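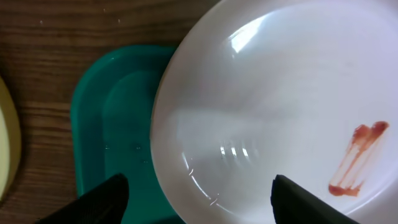 How much water do we need to clean one plate with ketchup on it?

One cup of 300 ml is enough, if the ketchup is fresh and the plate is first wiped with the sponge and only then rinsed.

Tuesday, afternoon. Washing of plates, continued.

I write here what we agreed with Elsa after lunch, and what I tried myself until four o'clock. The older notes are in the blue folder, page 105 and after. Sushil asked that we write also the small things, so I try to do it.

We stay with the white plastic plates. The ceramic ones from Vavska are nicer to clean but they are heavy, and two of them already have a chip at the rim. Ketchup stays our standard dirt. Rajkumari proposed mustard for comparison. I am not against it, but first I want that the ketchup procedure is the same for everybody. Until last week each of us put it on the plate in another way: Kamlesh makes a round drop, I make a line, and Elsa spreads it with the back of a spoon. A thin layer dries much faster than a thick one, so our times could not be compared at all.

From now on: one short squeeze, then pull the bottle once toward the rim. The start will be thick and the rest thin. I find this good, we have both cases on the same plate and can see which part gives more trouble. In my tries today it was the thin part, when I let it wait over the coffee break. The thick part came away almost in one piece.

The tray goes under the plate always. Without it the table gets wet and the wood swells along the grain, we had this problem already in August. The tray must be wiped between two plates. Today I forgot it two times and the next plate was sliding when I pushed on it. 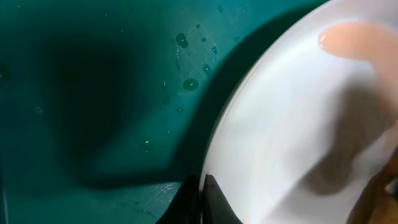
For the sliding I tried a folded paper towel under the plate. It works for one wash, after that it is soaked and makes the thing worse. Zdeňka has a piece of rubber net from a drawer at home, and she will bring it. If it is too thick the plate will rock, so please test it empty before somebody puts ketchup on.

About the sponge. Yellow side for the first wipe, green side only for what remains. I know that the green side is quicker, but it leaves fine scratches on the plastic, and a scratched plate holds the red color. I have one plate like this from last month, it stays pink whatever I do. I put it in box 481 with the other spoiled things so it is not used by mistake.

Also rinse the sponge well after each plate and squeeze it out. A sponge full of old ketchup paints more than it cleans. Small bits like to hide in the green fibers, look there too, not only on the foam.

The dish soap from Dunau is nearly finished. The Lernirow one makes too much foam for my taste and takes a second rinse, but we have a full bottle of it, so we will use that first.

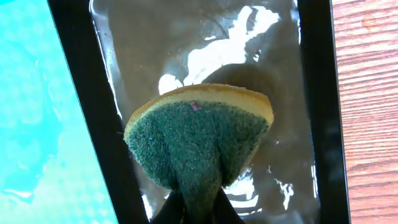 To do before the next time

Wash all plates the evening before and let them dry standing.
New sponges, same type, yellow and green. Kamlesh orders.
Mark the cup at 300 ml with a permanent pen. The old mark is washed off.
Try the rubber net under the plate (Zdeňka).
Ask Sushil if mustard comes this month or later.
Wipe the tray. I write it again for myself.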